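Limora

A table of award-night speeches, one row per winner, with the boring parts measured.

Maintainer: Chrysoula Athanasiadis
Last full rebuild: August 2018

What this is

Limora holds 483 acceptance speeches from film and television award ceremonies, transcribed by hand and tagged for who got thanked, in what order, and how long the orchestra waited before losing patience. It started in January as an argument over whether winners thank their agents before their mothers. The argument is still going. The table is better than the argument.

Only ceremonies that were broadcast in full are covered. If a category was handed out during the commercials, you will not find it here, and the sound editors have my sympathy.

What's in the folder

speeches.csv is the main table, one row per speech.
thanks.csv has one row per person thanked, linked to the main table by speech_id.
ceremonies.csv lists each broadcast with its year, host and running time.
notes.txt is where I put things that didn't fit in a column, mostly complaints.

Columns in speeches.csv

speech_id: a number. It means nothing. Please stop sorting by it.
category: as announced on the night, including the sponsor's wording if the presenter was made to read it.
seconds: from the first word at the microphone to the last one we could make out. Hugging on the way up doesn't count.
played_off: yes, no, or threatened. "Threatened" is for when the music starts and then backs down.
paper: yes if the winner read from notes. A phone counts as paper.
tears: 0 to 4. See below, and don't write to me about it until you have.

The tears scale

0 is dry. 1 is a wobble in the voice. 2 is visible crying with the speech still under way. 3 is a full stop of five seconds or more. 4 means somebody else had to finish. Two people scored every speech separately, and where they disagreed I kept the lower number, on the grounds that these are actors.

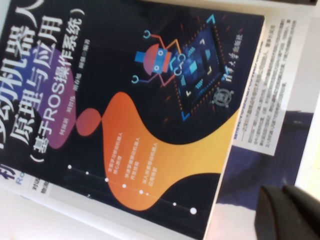

Loading it

The files are plain UTF-8 with commas between fields and double quotes around anything a person said. Winners do like a comma, so use a proper CSV reader and don't split the lines yourself. The script called lie.py (short for "list it, eventually") prints a summary by year and category. It needs Python 3 and nothing else. Run it from the same folder as the tables or it will sulk and print an empty list.

An older script, welell.py, makes the bar charts. It works on my machine. I have made no promises beyond that.

Known problems

Group wins are a mess. When nine producers walk up and one talks, the speech goes to the one who talked. When three of them talk at once, it goes to whoever was closest to the microphone, and I've put an X in the notes.

In 42 rows the seconds value is missing, because the broadcast cut to the audience and the sound went with it. These cells are blank. They are not zero. Someone averaged them as zero once and announced that speeches were getting shorter.

Speeches that hit exactly 60 seconds look suspicious and I have rechecked all of them. Some people rehearse.

Names in thanks.csv are spelled as best we could. Agents known only by a first name are left that way. If you believe you are the "Debbie" of several early rows, congratulations on what seems to have been a very good run.

Songs are out. One winner sang the whole thing, and it sits in notes.txt until I decide what to do about it.

Versions

The first release was called Zerkon and had the ceremonies in the wrong order. If you still have a copy, throw it out. The speech numbers changed between Zerkon and Limora, so the two can't be joined, although people keep trying.

Using it

Free for anything that isn't a drinking game app. Credit the table by name and say which version you used. Corrections are welcome if they come with the ceremony, the category and the moment in the broadcast. "I remember it differently" goes in a separate pile, and I get to that pile last.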